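New Face on the Varnell Town Council

October 3, 2022

Well, we have a full council again! I sat through the whole meeting at the town hall so you didn't have to, and after nearly three hours in a folding chair I can report that Muthu Nambiar was sworn in to the District 2 seat, the one that's been open since January when Jamshid Arabzadeh stepped down to move closer to his grandkids.

If you've lived here any length of time you probably know Muthu already. He taught shop and drafting at the high school for 17 years (he had my older son, who still can't cut a straight line, and I don't hold that against him) and after that he ran the office at Skaltamis, the lumber and hardware place out on Deng Road. He grew up in Grokuvside, went off to the state university on a track scholarship, hurt his knee the first spring and came home with a degree in public administration anyway. He told that story himself during the public interview back in the summer and got a pretty good laugh out of it.

The appointment runs through the end of next year, and then the seat goes on the regular ballot. I asked him in the hallway if he plans to run for it and he said, "Let me find my parking space first." So that's a maybe.

Jamshid drove back for the swearing-in, which I thought was really nice of him. He held that seat for two terms and I'd guess he took more phone calls about the Deng Road drainage ditch than any human being should have to. The council gave him a framed copy of the old town map and he got a little choked up, and then so did the clerk, and then we all had to wait a minute before the roll call.

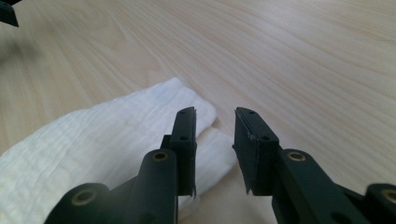 On to the regular business, because there was a lot of it. The council voted 4 to 1 to move ahead with the sidewalk on the school side of Deng Road. The no vote was over the cost, and there was a fairly long back-and-forth about whether the town should wait and see if the county will chip in. We had 183 signatures on the petition asking for that sidewalk (mine's one of them, so take my cheerfulness on this with a grain of salt), and the mayor read the number out loud before the vote. Work could start in the spring if the bids come in where they should.

The Grokuvside bus came up again too. Right now it skips the afternoon run when school is out, and a couple of people who work at the clinic over there came to say they've been stuck finding rides. No vote on that one, but the town manager is supposed to bring back some prices next month. Muthu asked the only question I had written down in my own notebook, about whether a smaller van would do, so I was happy with him right out of the gate.

There was also a bit about leaf pickup. Same schedule as last year, bags or loose at the curb, and please keep the piles off the storm drains! I'm looking at my own street here.

Public comment went around 30 minutes and was mostly about the noise from the gravel trucks, with one speaker in favor of putting the farmers market back on the green. I'm with her. The lot behind the bank is fine, but there's no shade and you can't hear the fiddle player over the air conditioners.

Muthu says he'll be keeping the same office hour Jamshid did, in the little room next to the clerk's window before each regular meeting, and you don't need an appointment. His committee assignments aren't settled yet. He asked for streets and parks, and the mayor said she'd have the list out with the next agenda packet. I'll post it when I get my copy.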